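Huiler ou vernir un plan de travail en bois ?

jovita_b
Bonsoir à tous ! Je viens de récupérer un grand plateau en lames collées pour ma cuisine et j'hésite depuis des semaines (mon mari n'en peut plus). Huile dure ou vernis ? Chez Darnier on m'a dit vernis sans hésiter.
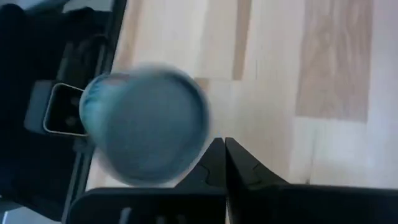 Tiburcio V.
Bienvenue Jovita ! Pour ma part je suis à l'huile depuis longtemps et je n'en changerais pour rien au monde. Quand les lames vont du crème au brun moyen, avec une planche bien veinée au milieu de voisines pâles, l'huile réchauffe tout ça joliment. Ponce au grain 90 et prends ton temps, c'est un plaisir !

Noemí M.
Pas d'accord, cher Tiburcio, et tu le sais bien ! Avec trois enfants et du jus de betterave, l'huile, j'ai donné. Mon vernis mat Ravow tient très bien, et je passe l'éponge sans trembler.
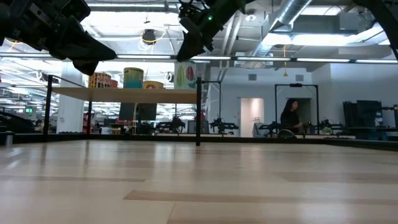
Et puis il faut parler de l'entretien : une couche d'huile à reprendre chaque année, en vidant toute la cuisine, moi je n'ai plus le courage.

Tiburcio V.
Oui, mais une rayure dans le vernis, tu reponces tout. À l'huile, on reprend juste le petit coin abîmé, un chiffon, et on file boire le café. 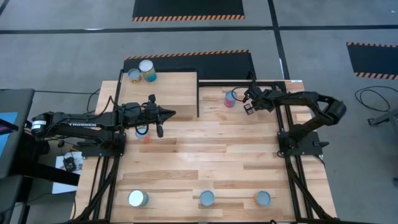
J'oubliais, Jovita : pense au chant et au dessous, sinon le plateau risque de tuiler. Compte jusqu'à 30 minutes avant d'essuyer l'excédent.

jovita_b
Merci à vous deux, quel accueil ! Je penche pour l'huile, avec un essai sur une chute d'abord.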